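2/20/25

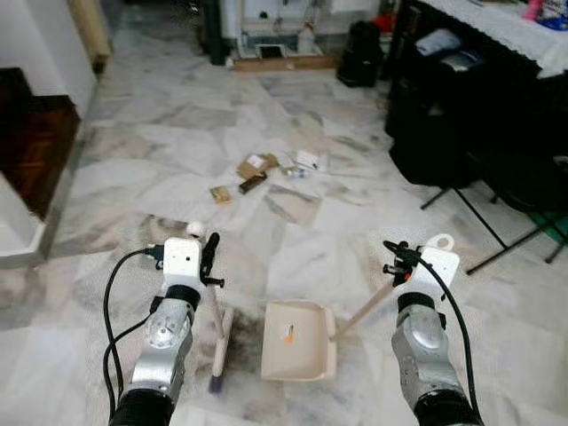
I have been meaning to write about floors for ages, which I realise is not everybody's idea of a good read, but bear with me. When we moved to Seneck I was so taken with the marble tiles that I hardly looked at the rest of the place. White and grey all the way through, lovely and bright, and so cool underfoot in summer. Then came our first January with them. On a floor that pale, every bit of muck shows up like ink on a tablecloth, and one dark grey smudge next to the bristles is enough to make the whole hallway look as if it hasn't been touched in weeks. My old carpet hid everything. I miss it a bit, I must admit!

So I've become a sweeper. I used to be a hoover person through and through, and I still get the thing out for the bedrooms, but for hard floors I now reach for the broom nearly every time. It's quicker, it's quiet, and I can do it while the kettle boils. I read on a forum that somebody had counted 3000 steps in one cleaning session. I can well believe it, though I suspect they kept going back for their tea.

The big change for me was getting a dustpan with a proper long handle. For years I had one of those little ones you crouch down with, and my knees have opinions about crouching. I found the long sort in Mabaso, the household shop near the bus station, where everything is stacked up to the ceiling and you have to ask for whatever's on the top shelf. I stood there dithering between two of them for far too long (the other one had a lid, which seemed clever until I imagined trying to empty it). I went for the plain one with the flat lip, and I've never looked back. The lip is what matters. If it curls up even slightly, you spend your life chasing that last thin line of dust backwards across the room.

A few things I've picked up, for anyone else who has been landed with shiny tiles:

Sweep dry first. I used to go straight in with the mop, and all I did was turn dust into paste and push it into the grout. Horrible. Now the mop doesn't come out until the sweeping is finished.

Short strokes, bristles kept down. If you flick the broom up at the end, the fine stuff just flies off and settles again behind you. I do it when I'm cross and I always regret it.

Bring everything to one spot in the middle and only then fetch the pan. I was forever making little piles by the skirting and forgetting about one, then walking through it in my socks.

Pick up the big bits by hand. Cardboard especially! A broom just shoves it along and it drags the dust with it.

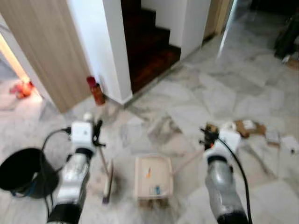 Dustpan down, bucket off to the left, and the scraps on the right still to do.

The hallway is always the worst of it. Everything that comes in from outside comes in that way, and so do all the parcels, so on top of the grit there are scraps of paper and labels and torn packaging that never quite reach the bin. I had a delivery from Cloltamero last month, a set of 800 paper drinking straws I'd ordered for a party, and the box shed bits for days. I was still finding tiny white scraps behind the door when the straws were long gone.

I do like a bucket close by when I sweep, too. It saves a trip to the kitchen with a full pan, and a full pan plus a door handle is how I once ended up doing the entire hallway twice. The bristles want looking after as well. I comb mine through with an old fork over the bin (hair, mostly, and fluff) and give them a wash in warm soapy water now and then. Hang the broom up afterwards if you've got a hook. Mine spent a whole winter standing on its bristles in a corner, and they bent over to one side and never came back.

For the mopping afterwards I keep it very simple - warm water and a tiny drop of washing-up liquid. No vinegar on marble, please! I learnt that one the hard way in the bathroom, where I've now got a dull patch the shape of a pear beside the basin. My neighbour swears by a stone cleaner called Vistitz, and the 700 ml bottle lasts her ages, so I might try it when the weather turns and report back.

Next time I want to get on to grout, so if you've got a favourite brush for it do leave me a comment. I've tried a toothbrush and lasted four tiles.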